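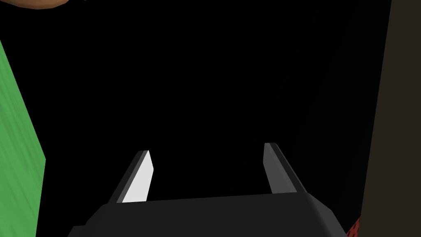
Hi Eugénie,

Okay, spring update on the Flistcombe youth soccer money. I know you asked for one page, so I'll try, but you've met me.

Short version first: the girls' side of the club is alive and kicking. We had 96 players signed up at the end of April, across the under-10s, under-12s and under-14s, and the under-12s got so big that we split them into two squads (Reds and Whites, their choice, after a very long argument about purple). When your foundation came in last fall we had 40 girls in total and one goalkeeper who cried before every game. She's now our captain!

The coaching courses are where most of the grant went. Four parents have finished the entry-level course and two more are halfway through it. I was nervous about this part because it's a lot of Saturday mornings to ask of people, but they've stuck with it, and practices look completely different. Way less standing in line, way more small games. The Whites went from losing by seven to Jekska Rovers in September to drawing 2-2 with them in March, with a header off a corner we'd worked on all week. I may have run onto the field. The referee was nice about it.

Travel is the part that's behind. We budgeted for 14 away trips and have made nine, mostly thanks to a waterlogged field in February and then the Dogbe tournament getting pushed back to June. So there's $428 sitting in the bus line that I'd like to carry over to cover Dogbe, if that's all right with you. It's the one the kids talk about nonstop, and three of our squads are entered.

Gear is all bought except goalkeeper gloves in the small sizes, which Drellora Sports keeps telling me are on back order. I'll try another store if they don't show up by the end of May.

Things I'm still fretting over: we lose the school field at 6 p.m. once summer classes start, and the under-14s practice latest, so they get squeezed. I've asked the town about the lower field and haven't heard back. Also, we're short on referees for home games. A couple of the older girls want to train up for that, and I'd love to talk to you about whether the fall money could pay for it.

I'll send the receipts separately, in one folder this time, promise. And please come to a game! The Reds are home for the next three weeks and the coffee is decent.

Thanks again for everything, and give me a call about the bus money whenever suits.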